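Search this site: table sorting project report

Sorting Small Produce on a Covered Dining Table
Student project report, Home Studies module, Vavville
Submitted July 19, 2022

1. Purpose
The project looked at how small fruit and other snack items can be laid out and returned to a tray on a household table. The procedure follows the Mustow layout sheet used in the January module. The tray and the open cloth were treated as separate zones. Each trial was limited to 125 seconds.

2. Setup
The table has a blue patterned cloth and a long tray with a yellow outside and a white inside. Items include small oranges, red jujubes, dark round fruit and off-white pieces. Leafy greens are kept in a white bowl toward the back and were not sorted.

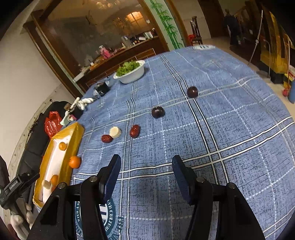 Why were the jujubes not stored with the oranges?
Dried jujubes pick up moisture from fresh fruit and soften, so the Masilela handout puts them in a separate dry container.

3. Method
Items were placed by hand on the cloth and moved to the tray one at a time. An item that rolled more than 2 inches after release was recorded as a failed placement. Items resting against the rim were recorded separately. The cloth was smoothed between trials, as folds change the direction of rolling.

4. Results
Of 50 placements, nine failed. Most failures involved round fruit released close to the rim. Jujubes stayed where they were put. The layout with citrus just outside the tray took longer to clear than the layout with citrus inside it.

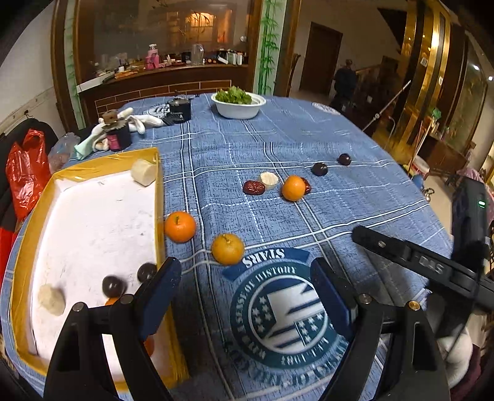 Pritholm wrote that a damp dishcloth under round fruit cuts the rolling a good deal, and asked whether a lined tray had been tried. It had not. A lining is planned for the next set of trials, with the same time limit.

5. Limitations
Fruit was not weighed or graded by size. Only one tray was used, and the slope of the table was not measured.

3 comments | 9 shares

Comments
mustow_reader: Was the cloth fixed to the table or only laid over it? Section 3 does not say.
kitchenlab: Please add the times per layout as a table.
vav_student: We used the same sheet in January and had the most trouble with grapes.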